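Chapter 7
Learning to Handle Clothing from Hand-Held Demonstrations

After reading this chapter you should be able to:
explain why cloth is harder to model than a rigid object;
describe how a demonstration is recorded without a robot arm;
compare two ways of dividing demonstrations between training and testing.

7.1 The problem of soft objects

The earlier chapters dealt with objects whose shape does not change when they are picked up. For a cup or a block, six numbers give its position and direction in space, and a grasp planned from those numbers will usually hold. A garment has no such short description. Its shape depends on how it was put down, on the surface beneath it and on every contact made with it afterwards. Two coats of the same cut may share hardly a fold.

Padded garments add a further difficulty. The filling gives way under the fingers, so that the outer layer may be pinched while the rest of the garment stays where it is. A planner that treats the visible surface as the place of contact will close too early or too high. Methods based on an exact model of the cloth have therefore given way, in much of the work discussed here, to methods that learn from recorded human actions.

7.2 Recording in the home

The Wokthorpe study is used throughout this chapter. Its authors collected 373 demonstrations in 12 homes, each consisting of a single task such as folding, turning or hanging a garment. The person giving the demonstration worked with a hand-held gripper fitted with a camera, and the same finger shape was later mounted on the arm in the Drurnthorpe laboratory. Rooms were recorded as the residents kept them. Figure 7.1 shows the view available to the learning system at one point in a demonstration; the policy receives such views together with the opening of the fingers, and no separate map of the room.
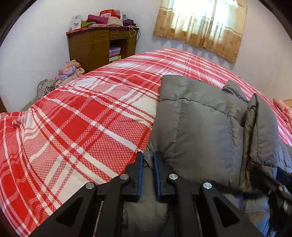
Figure 7.1 View from the camera on the hand-held gripper. The padded fingers are above a fold in a grey quilted jacket lying on a bed.

The wide angle of the lens is of some importance. Near the fingers it supplies the detail needed to choose a fold, while the furniture farther off helps the system to estimate the motion of the hand.

7.3 Dividing the data

The authors set aside 115 demonstrations for testing. In the first division these were drawn at random from all homes. In the second they came only from 3 homes that had been left out of training altogether. Success on the second test was markedly lower, and it is this result that later work has sought to improve. Section 7.4 considers the reasons.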